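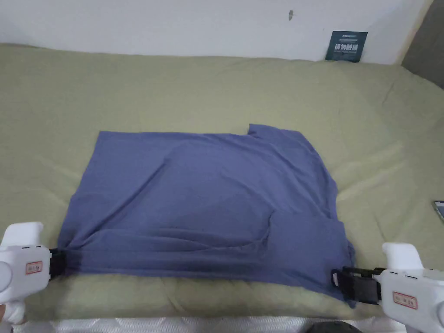
Search the archive
Last updated: April 21, 2024

Re: [laundry-care] Washing at 90 and grey whites

> Our Neltex manual says to run an empty 90 degree wash every month. Does anyone bother? My whites are going grey and I can't tell if it's the machine or the powder.

I do it every 2 months, with 100 grams of soda crystals straight in the drum. The grey went after the second go.

Check the powder as well. We're on hard water in Jaria and I was using the soft water dose, which left a film — the towels showed it first. Clean the drawer too. Mine was black at the back.

I wouldn't pay for the Seltovix descaler. Citric acid does the same job.

2 replies
Share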